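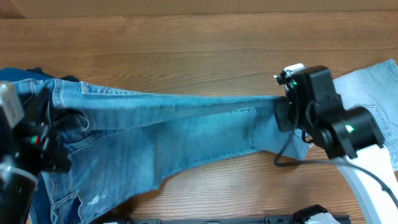
Light-blue denim on the folding table, one leg drawn out straight.

Folding notes: jeans

The February issue covered shirts and towels. Jeans are harder to fold flat because the seams are thicker than the cloth between them, and a leg that starts out twisted stays twisted through every later fold.

Roxana Chambi's procedure, as used at the Tirkitz sorting room:

Pull one leg taut between waistband and hem before doing anything else. The lengthwise seam serves as the reference line. If it wanders, release the hem, turn it and pull again.

Open out the bunched fabric at the waist. Pockets should lie flat, with the bags pushed down inside.

Lay the second leg over the first, hem to hem. Small differences in length are taken up at the hem and never at the waist.

Fold hem to waistband, then in half again. Heavy denim gets 2 folds in total. Lighter pairs may take a third if the shelf is shallow.

Creases at the hip and thigh are often part of the wash. Do not press them out. Creases across the knee usually come from storage and relax under a stack.

Rattana Suksawat reports that the Orport store shelved 2887 pairs last year against a capacity of 3000, of which 1063 were refolded at least once. Most refolds were traced to a twisted leg. The Drudeck store has not yet sent its count.

Corrections to the shirt table in the previous issue should go to Rattana before the next one closes. Shorts and skirts follow.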